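October 27, 2020
Workshop notebook, evidence bench, Nurnside

Continued from the page before. I write down the work on the two pistols from the Favov burglary, and the request of the Lengyel police for restoring a serial number. The case number is 1727 on all bags, please use only this and not the old one from July.

1. Receiving and sealing

The bags came with 7 seals, all complete, and I signed for them. On one bag the label said "revolver" but inside is a pistol. I did not correct the label. I wrote a note to the station and put a copy in the folder. Somebody must ask them for a new label before the court day, otherwise the defence will have an easy question.

Both weapons were unloaded when I opened the bags. I checked two times, and my colleague checked also.

2. Serial number on the first pistol

The number was filed away on the left side of the frame. I polished the place with fine paper and then used the acid with cotton, short strokes, always in one direction. After the second round I could read 748 at the end of the number. Before it there is one figure which can be a 3 or an 8, and I do not want to guess. The beginning is still missing. I stopped there, to leave some metal for a second try with fresh acid.
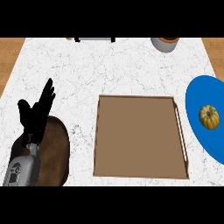 3. Second pistol

Nothing filed here, the number is complete and I copied it to the form. The spring of the magazine is weak. I made no test shot today, the water tank is still leaking at the lower valve and Wultilora has not sent the part.

4. To do

Ask again for the valve.
Order cotton and gloves, size medium, the large ones are too loose for the acid work.
Send the first results to Lengyel, with the doubtful figure clearly marked as doubtful.
Put the bullets from the wall in the dry cupboard, lower shelf.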